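How to test whether a machine can fold your laundry

Plain text guide, part of the Uswood home chores series. Last edited in July.

People keep asking when they can buy a machine that folds clothes. You can get a fair answer for your own house by running a small test. You need a bed, a few pieces of clothing, a timer, and either a two-finger gripper you hold by hand or a robot arm you can borrow time on. If you have neither, a pair of kitchen tongs in each hand will teach you most of the same lessons.

The test takes an evening. I wrote it up after doing it at home and again with Henk Hermans, who ran his own version on the floor at Golob, where they fold shop towels.

Before you start

Pick one surface and stay with it. A bed is harder than a table. The mattress gives when you press on it, so fingertips that come down at the same height each time will sink in at one spot and miss at another. Most demo videos use a hard flat table. Most people I know fold on the bed, so I test on the bed.

Leave the bedding as it is on a normal day. Don't pull the sheet tight. If a machine needs a smooth sheet to work, you want to find that out early.

Pick the clothes. I use a dish towel, a T-shirt, and one thick, fuzzy item. The thick item is the one that counts. Towels and T-shirts have been folded by machines in labs for years, and a pass on those tells you little about the rest of the basket.

Step 1. Lay the item out flat

This sounds like the easy part. For a person it takes a few seconds of shaking and tugging. For a machine it is usually the longest part of the job, and a lot of demos skip it by starting with the clothes already spread out.

Start your timer with the item in a heap. Pick it up by any point you can reach, let it hang, find a second point, and set it down. Repeat until the main edges are lying on the bed and nothing large is tucked under. Stop the timer and write down the time before you do anything else.

Soft white fabric is a hard case for cameras. The folds throw weak shadows and one layer looks much like the next. Find something that gives you a fixed point. A metal snap, a tag, or a ribbed band will do, and from there you can work out which way the item is facing.

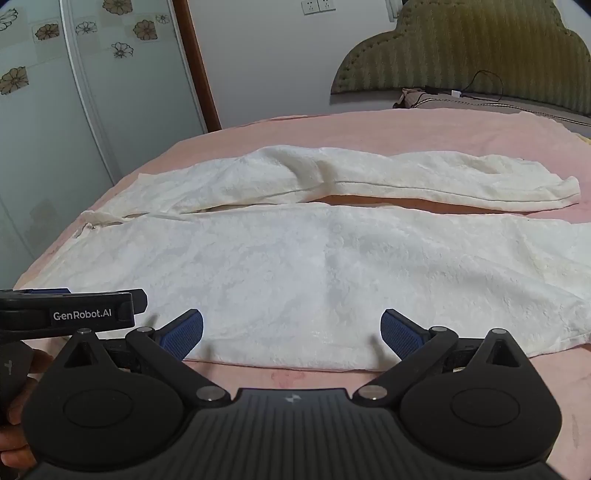
Stavros Vidmar wrote in to say that I am too generous here. In his view the flattening should count for half the score by itself, and any machine that is handed a flat garment should be marked as having done no laundry at all. He also wants the item to start inside out.

I have left inside-out starts for the hard version of the test at the end. As for the scoring, I now record flattening time on its own line, so you can weigh it as you like.

Step 2. Choose your grip points

Look at the item and decide where each finger pair will go before you move. Say it out loud if someone is taking notes. "Cuff, then hem" is enough. This matters because a machine has to make the same choice, and you'll notice how much of it you do without thinking.

Three things go wrong at this step.

Grabbing too much. The fingers close on the garment and a pinch of sheet comes up with it. On a fleecy sheet this happens a lot, because the two fabrics cling to each other. Come in at a low angle from the edge of the garment, not straight down.

Grabbing too little. The pads close on the fuzz and slide off. Textured pads help. So does taking hold of a seam or hem, where there is more to squeeze.

Grabbing the wrong layer. With two layers on top of each other you may want both or only the upper one. A person feels the difference between finger and thumb. Most grippers sold today have no good sense of touch, so the machine has to look, and the fingers are often in the way of the camera at the moment it needs to see.

Make a mark on your sheet each time you have to let go and try again. I call these regrips. They are the most useful number in the whole test.

Step 3. Make the first big fold

Bring long parts in first. On anything with sleeves, fold each sleeve across the body before you fold the body. On trousers, put one leg on top of the other and line up the cuffs.

Move slowly on the lift and a little faster on the way over. If you go slowly the whole way, thick cloth sags and drags, and the far side comes along with it. If the far side moves, hold it down with your second gripper. With only one gripper, set the fold down short, let go, and tug the edge into place afterward.

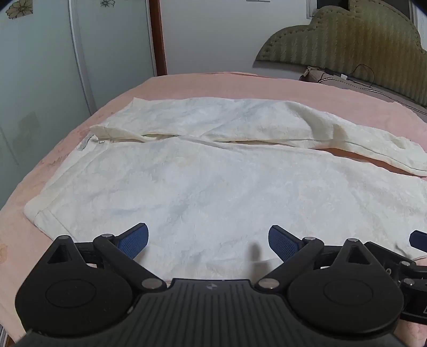
When the fold is down, check the edges. I allow two fingers' width of mismatch on a thick item and one on a thin item. Anything past that gets redone, and the redo goes on the clock. Be strict about it. It is very easy to forgive a machine for a crooked fold that you would fix right away if you had made it yourself.

Press the fold lightly with the back of the fingers. Pressing hard does nothing on a soft mattress except push the whole garment down into it.

Step 4. Stack the folds

The second and third folds are harder than the first, which surprised me. Each one doubles the thickness, and a gripper that opened wide enough for two layers may not fit around four or eight. Measure how far your gripper opens before you begin. Mine ran out of room on a winter bathrobe and I had to finish by pushing from the side.

Work with two grippers here if you can. One stays on the corner that likes to spring open, and the other brings the next part over. Don't let go of the corner until the new layer is resting on it. If the stack starts to lean, square it up by nudging the thick side inward. Don't pick it up to fix it.
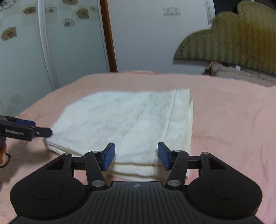 Step 5. Move the stack

A fold that falls apart on the way to the shelf doesn't count. Slide one finger of each gripper under the stack, close just enough to hold it, and carry it to a chair or dresser. Set it down and wait a moment. If it keeps its shape, stop the clock.

In the Golob trial this was the step that failed most. The towels came out square and then opened up like a book on the way to the bin. Henk fixed it by moving the bin next to the folding table, and that is how a lot of shop-floor automation gets solved. At home you can't always move the dresser.

Step 6. Write up the result

For each item, note the flattening time, the folding time, the number of regrips, and whether the stack survived the move. Then fold the same item by hand and time that too.

My last full run went like this. The thick item took 11 minutes with two hand-held grippers, with 56 regrips. By hand it took under a minute. In that run a person was doing all the seeing and all the deciding, and only the fingers were mechanical. A machine that has to do the thinking as well starts from further back.

What the numbers mean

If you finish in less than five times your hand speed, a machine with the same fingers could be useful to you one day, since it can work while you are out. If you are slower than that, the gripper itself is holding things up, and better software won't fully fix it.

My own view is that flat, thin items in a fixed spot are close to done. Thick and fuzzy clothing on a soft bed is not, and I would not pay for a machine that claims it until I had watched it start from a heap. The same goes for shops. If your work comes in one size and one fabric, it is worth asking for a trial. If it comes in a mixed bin, wait.

The hard version

Start with the item inside out, one sleeve pulled through. Leave a pillow on the bed. Turn off the main light and use a lamp. I have tried this 2 times and finished once.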